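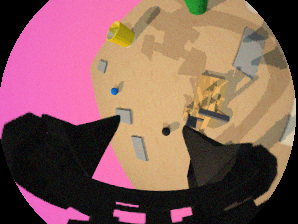 Questions I get about my sourdough starters

Do you ship outside Drokurdale?
Yes! I mail dried flakes pretty much anywhere in the country. Live starter I only hand over in person, after one jar opened itself inside a mailbag (sorry again, Ailbhe Rafferty).

How long does the dried stuff keep?
I've used flakes that sat in my cupboard for 9 months and they woke up fine, just slowly. Keep the packet shut and away from the stove.

What flour should I feed it?
Whatever you bake with. Mine gets plain white bread flour with a spoonful of rye when I remember. I tried the fancy stone-ground kind for all of July and the starter didn't care one bit.
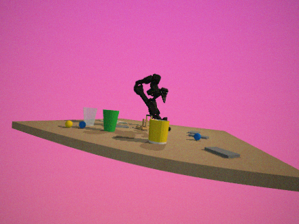
My starter has gray liquid on top. Is it dead?
Nope, it's hungry. Pour the liquid off or stir it in, then feed it twice a day until it perks up. Pink or orange streaks are another story, though. Throw that one out and wash the jar really well.

Which starter is Berhe?
Berhe is the mild one, good for sandwich bread and pancakes. Erance is the sour one, and it rises slower, so give it the whole night. I got both from Soudabeh Mirzaei, who has kept them going for years and named them long before I came along.

How big a loaf does your basic recipe make?
The dough comes to 900 grams. My last loaf weighed in at 893 before baking, and I'm pretty sure the rest was on my hands.

Can I freeze the bread?
Please do! Slice it first, and toast it straight from the freezer.

How do I order?
Use the form on my Wikutex page and tell me which starter you want. I pack orders in batches of six, so there may be a bit of a wait.

Last updated 21/10/2019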